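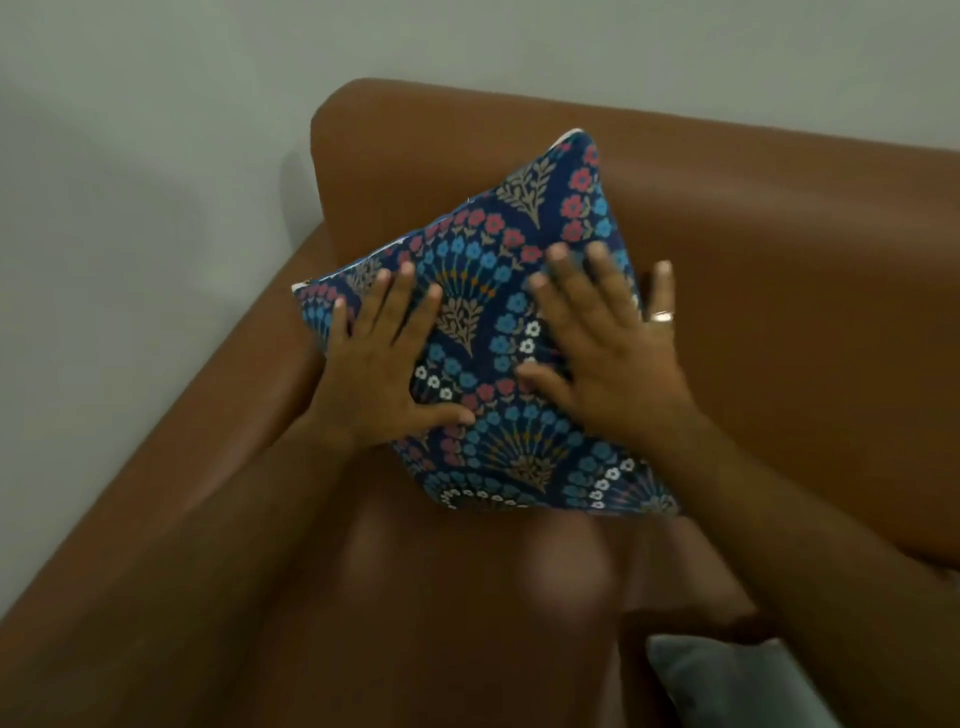
Prunduvholm Studio has named Yi-chun Fu as the director of its next short film, "Mumell". The film will be eleven minutes long and is drawn by hand, with the backgrounds painted on paper and scanned afterwards. Work on the storyboards was finished in October and the animation has now started at the studio's rooms in Vesstead.

"Mumell" follows a girl who goes to stay with her grandfather, a ferryman, during the last winter in which his ferry runs. The two of them do not share a language, and most of the film has no dialogue. Mumell is the name the girl gives to the ferry after she hears the sound of its engine through the wall of her bedroom.

Fu joined the studio as a clean-up artist and later moved to the story department, where she worked on the television series "Weldu" for all of its 26 episodes. She directed two of them. One was the episode in which the main character loses his voice, and it was after this episode that the producer Alasdair Tennant asked her if she had an idea of her own.

"I had one page, and half of the page was drawings of a boat," Fu said. "Alasdair read it standing up in the corridor. Then he asked me how the grandfather takes his tea, and I did not know. So I went home and I began to write it properly."

Tennant, who also produced "Weldu", said that the studio wished to give its own artists more room between the longer productions. Its last two shorts were made by directors from outside. "We are a small house and we have people here who have been telling other people's stories for a long time," he said. "Yi-chun was ready before we asked her, I think."

The design of the characters is by Wing-yan Hsiao, who came to the project from picture books and has not worked in animation before. She made 88 drawings of the grandfather before she and Fu agreed on his face. The early versions were too kind, according to Fu, and the audience would have trusted him too soon. In the final design his eyes are nearly always under the edge of his cap, and they are seen fully only two times in the film.

Wing-yan's brother, Siu-ming Hsiao, is writing the music. He has recorded a harmonium and a small group of low strings, and he plans to add sounds from a real ferry engine — he spent three days on board a working boat with his microphones. The music will be recorded before the last part of the animation is done, so that the animators can follow it in the long crossing at the end.

The backgrounds are led by Silvan Wallner. He expects that his team will paint 500 of them, many of which show only water and weather. Wallner has asked his painters to work from the window of the studio as often as they can, and not from photographs. "The grey changes every hour here," he said. "In a photograph it is one grey."

A short test of the crossing was shown to students and local artists in Vesstead at an open evening. It lasted under a minute and had no sound except for the engine. Fu talked afterwards about her first years in the job, when she cleaned the lines of other artists, and said that she still checks every drawing in this way before she lets it go. She also answered a question about the ending, which she has changed twice and may change again.

The studio has not given a release date. It hopes to send "Mumell" to festivals first and then to show it together with a new cut of one of its older films. A small book with Hsiao's drawings and pages from the storyboard is also planned, in an edition of 1000 copies.

Fu will return to the story department when the film is complete. Before that she has one more scene to draw, in which the girl learns to tie up the boat.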